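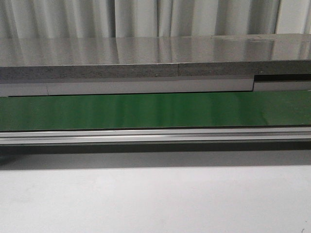

Joint in speckled edge band, gloss grey top

Print | E-mail this thread
Reading time: 2 min

flolalia48
Two sections of top meet near the middle and the seam shows in the front edge band. Right side looks marginally low along the bottom. Fill it or leave it?

wongsuwan_g
Put a straightedge across the top first. If the surface is level, the step is only in the band. Colour-matched filler, masked both sides.

Ayana Admasu
Disagree. Filler on a speckled finish dries as a plain line and draws the eye. I would leave it.

wongsuwan_g
Not if you stipple a second shade in.

flolalia48
And the faint scuffs near the right end?

Ayana Admasu
Plastic polish, soft cloth, small area. Do not go near gloss with 60 grit, or even 2000 until you know what the finish is.

Gobnait Lynch
Agree on the scuffs. On the seam, check the fixings underneath before doing either.

Recent threads
Taltetti hinges, replacement screws
Lining pale curtains
Farkberg worktop, swollen end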